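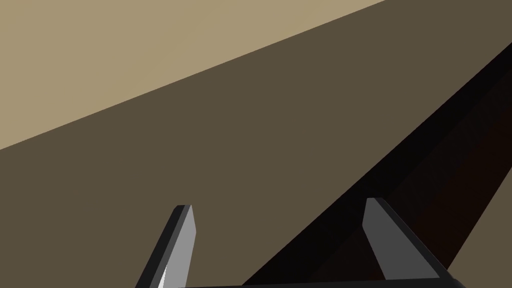
The Flikton two-finger kit is sold as a set of parts for a small bench arm, together with a simulation package holding the same gripper as a model. I bought it for £292 and have used both halves, the parts at home and the model on a desktop PC. The model arrives with a simple bench world and a camera mounted behind the jaws, and everything in it has the plain flat shading of untextured geometry. With the jaws open, the camera view has both fingers rising from the base bar at the bottom, flat grey plates with squared, slightly bevelled tips. That view is the one I have used most, and it is the main reason the kit scores as well as it does below.

Contents

The box holds the base bar, two fingers, a linear guide, a servo, a control board, a short cable set and a bag of fasteners. The adapter plate fits the Rarden arm directly. Owners of the Van Dusen arm need a second plate, sold separately, and the holes in mine needed opening out with a file before the screws would start. The printed instructions cover mechanical assembly only. Wiring is dealt with in a file on the maker's site, and the drawing there is for an earlier board with the power connector on the opposite side. Check the polarity marks on the board itself.

Assembly

I built the gripper on a kitchen table over two evenings. The guide must be squared before the fingers are fitted, and the instructions put these steps the other way round. If the guide is tightened last, the fingers meet at the root and stay apart at the tips. I took mine off again, squared the guide against a steel rule, and refitted them. The grub screws in the servo horn are soft, so use a key that fits well.

Birutė Kuusk, who has the same kit at our shared workshop, followed the printed order and reached a straight pair of jaws on the second attempt. She also replaced the cable ties with a clip, as the supplied ties rub on the guide when the jaws close. I have since done the same.

Simulation package

Installation took most of an afternoon. The package expects one particular release of the Jondov physics library and stops with an unhelpful message if a newer one is present. Once the right release was in place, the model loaded without changes. Joint limits match the real hardware closely enough for my use. The default finger friction does not: it is set too high, and blocks that slip out of the real jaws stay put in the simulated ones. I lowered it until the two behaved alike on a painted block, and have left it there.

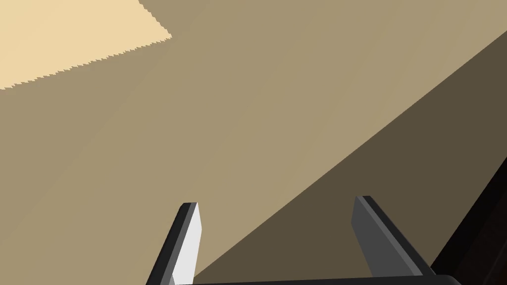

Lighting in the bench world is a single lamp with shadows switched on, and the shadow settings are the weakest part of the package. The default shadow map is coarse. In some camera positions the result is acceptable, with a long, clean shadow edge running across the bench. In others it breaks up into steps, as along the lower boundary of the bright patch at top left, where the line between lit and shaded bench is a row of small notches. The lamp position also leaves the two fingers very unlike each other: the inner face of the left one is nearly white and that of the right one stays in shade. A threshold for finding the finger edges that works on one side fails on the other. Anyone planning to do vision work with the model should raise the shadow map size, add a second weak lamp, or turn shadows off altogether. I added the lamp. It is a change of one line in the world file, but the setting is not mentioned anywhere in the notes, and I found it by reading through the file.

Performance

I ran 100 picks on the real gripper with a painted wooden block, using approach positions worked out in simulation. It dropped the block in 8 of them. Most of the failures came early, before I had corrected the friction figure, and the rest were at the far end of the arm's reach, where the arm itself sags. I do not hold those against the gripper. Closing is quiet. Opening is slower than it ought to be, and the board's firmware offers no way of changing the speed in one direction only.

The servo becomes warm if the jaws are left holding. Dzintra Butkienė suggested reducing the holding current after the first second, which the board allows through a setting marked "idle". With this at 30 per cent the block stays in the jaws and the servo case can be touched comfortably.

Support

I wrote to Flikton in May about the wiring drawing and received a corrected one within the week. The version on the site has not been replaced. My question about the shadow settings went unanswered.

Verdict

The mechanical parts are sound once assembled in a sensible order, and the model is a fair match for them after the friction has been corrected. The documentation is poor throughout. I would buy it again for the Rarden arm. For the Van Dusen I would wait until the adapter plate has been revised, or drill one at home from 4 mm aluminium.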